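3.2 Storage units and placement of footwear

The entryway portion of the study covers small freestanding storage of the kind found beside an apartment door. Four types were considered: open shoe racks, benches with a hinged lid, wall-mounted tip-out cabinets, and plain trays. Lidded benches and tip-out cabinets were dropped after the pilot, as the contents could not be assessed without opening the unit, and opening it changed the arrangement in a number of trials. Trays were kept only as a reference condition. The remainder of this section deals with open racks.

Racks were chosen from the household inventory compiled by Petrenko and Hutapea in the Pollach survey, which lists 3878 items of entryway furniture and their contents. From that inventory we drew 200 households in which at least one open rack was in daily use. Residents were asked to leave the rack as it stood on the morning of the visit. The resulting records were coded for shelf occupancy, orientation of the shoes, spacing between pairs, and the presence of objects other than footwear. Bags, umbrellas and mail were the most frequent non-footwear items and were found mainly on the top surface.

Orientation was coded with respect to the open front of the rack. A pair is "toe-out" if both toes point toward the person standing at the rack, "toe-in" if both point toward the rear, and "mixed" otherwise. Pairs placed on their sides or stacked sole to sole were coded separately. Spacing was recorded as the clear distance between the two shoes of a pair and between adjacent pairs, measured at the widest part of the sole. A pair was considered complete when both shoes were on the same shelf, regardless of the gap between them.
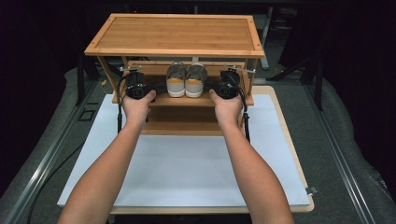 Figure 4. Bamboo shoe rack with one pair of sneakers on the middle shelf, toe-out orientation.

Open racks differ from closed units in that the shelf above limits how a shoe can be put in and taken out. The clearance between shelves is fixed in most of the models in the inventory, and the usable depth is often less than the length of an adult shoe. Residents deal with the first restriction by sliding the pair in from the front and with the second by letting the toes or heels overhang. For the reference arrangement, a single pair is set at the center of the middle shelf, side by side and toes forward, as in Figure 4. Sneakers with laces and a rubber sole were preferred for this condition over boots or sandals. Boots do not fit under a fixed shelf in most two-tier units, and sandals give poor agreement between coders on orientation when viewed from the side.

The top panel was treated as a shelf in its own right. In the survey homes it was used for footwear less often than the shelves below it, and where shoes did appear there they were usually children's shoes or a pair waiting to be cleaned. Panels with a raised border were coded apart from flat panels. A border keeps small objects such as keys from sliding off, but it also reduces the width available for a pair placed at the edge. No correction was applied for this difference in the present analysis.

Each arrangement was coded twice. The first pass was done by Hutapea on site and the second by Petrenko from the records, without access to the first set of codes. Disagreements were settled by discussion, and the final codes were entered in the Tresent sheet. Most disagreements concerned the mixed category - in particular, pairs in which one shoe had been pushed further back than the other but pointed the same way. The definition was tightened in December so that depth offset alone no longer qualifies a pair as mixed. Records coded before that change were revisited, and 40 of them were assigned a new code.

Two limits should be noted. First, the sample is drawn from apartments and does not represent houses with a separate mud room, where racks tend to be wider and hold seasonal footwear. Second, the request to leave the rack untouched could not be verified. Several residents mentioned having straightened the shoes the evening before, and it is likely that others did so without saying it. The share of toe-out pairs reported in Section 4 should therefore be read as an upper bound for daily use.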